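Notas para a palestra: "Uma mesa, uma cesta e um monte de canetas"
Oficina de organização do ateliê Olia – 18 minutos, mais perguntas

Abertura (2 minutos)

Bom dia! Começar pela pergunta de sempre: quem tem em casa uma caneta sem tampa neste exato momento? Esperar as mãos. Levantar a minha também.

Dizer logo que a conversa é sobre material de colorir e sobre o lugar onde ele dorme. Parece assunto pequeno, mas no ateliê chegamos a ter 800 canetas e lápis espalhados por gavetas, potes de iogurte e uma caixa de sapatos da qual ainda tenho um pouco de saudade. Contar a história da caixa só se o público estiver animado.

A superfície

Adoro falar de toalha de mesa! Um fundo claro com ramos finos e florzinhas deixa a mesa com cara de primavera e convida a sentar. O cuidado é com as canetas da mesma família de cor do estampado, que somem ali no meio com uma facilidade impressionante. Laranja forte e roxo saltam aos olhos. Um marrom fininho, boa sorte.

Lembrar de falar do canto: mesa encostada na parede segura o que rola. Quem trabalha com criança sabe quanto tempo isso poupa.

Passar o slide e dar uns segundos para o pessoal olhar a cesta de arame preto na parede, com os três clipes brancos na borda de cima. A amarela já está lá dentro, as outras continuam na mesa.

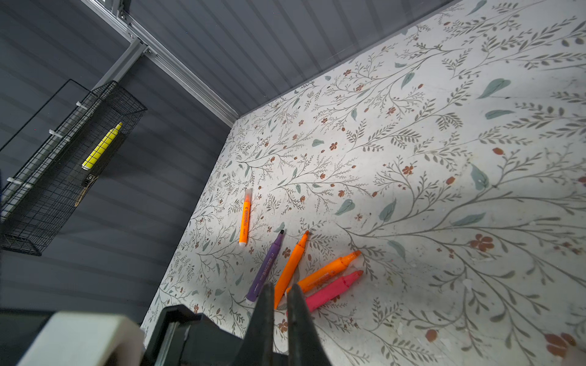 A cesta na parede

Minha parte preferida, não correr!

– Cesta comprida e rasa, para a caneta ficar deitada. No pote em pé, a ponta de algumas seca antes e a gente só descobre na hora de usar.
– Arame aberto, para enxergar a cor de longe sem tirar nada do lugar.
– Altura da mão de quem está sentado. Testamos mais alto, na época em que dividíamos a sala com a Dokgate, e as canetas voltavam todas para a mesa.
– Se perguntarem dos clipes: qualquer um serve, desde que aguente a cesta cheia. Puxar com força antes de confiar.

Mencionar as pontas. A chanfrada é uma delícia para preencher área grande e para letra de cartaz, a fina fica para o contorno. No ateliê tudo mora junto, e quem prefere separar pode pôr 2 cestas, uma para cada tipo. Já vi funcionar lindamente na sala de artes da Nikolaidis.

Tampas, tampas, tampas – repetir sem vergonha. Caneta destampada vai para a tampa antes de ir para a cesta. Se a tampa sumiu, procurar primeiro debaixo da toalha (sério, quase sempre está lá).

O jogo das cores

Atividade para o meio da palestra, 4 voluntários à frente. Cada um escolhe uma cor e guarda só aquela família. Com laranja e vermelho a discussão é garantida: onde acaba um e começa o outro? Deixar discutir, é a melhor parte! No encontro de janeiro isso rendeu tanto que atrasei o café.

Pegar uma de cada vez. Quem agarra um punhado derruba metade no caminho, e a brincadeira perde o ritmo.
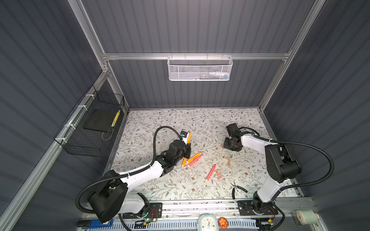 Laranja e vermelho ainda espalhados sobre o estampado de folhas.

Perguntar à plateia por qual começariam. Costumo ir pela que está mais longe, mas aceito argumentos.

Fecho e perguntas

Mostrar a ficha da Usico com as medidas da cesta e avisar que há cópias na mesa da entrada. Recolher as canetas do jogo antes de abrir para perguntas, conferindo as tampas.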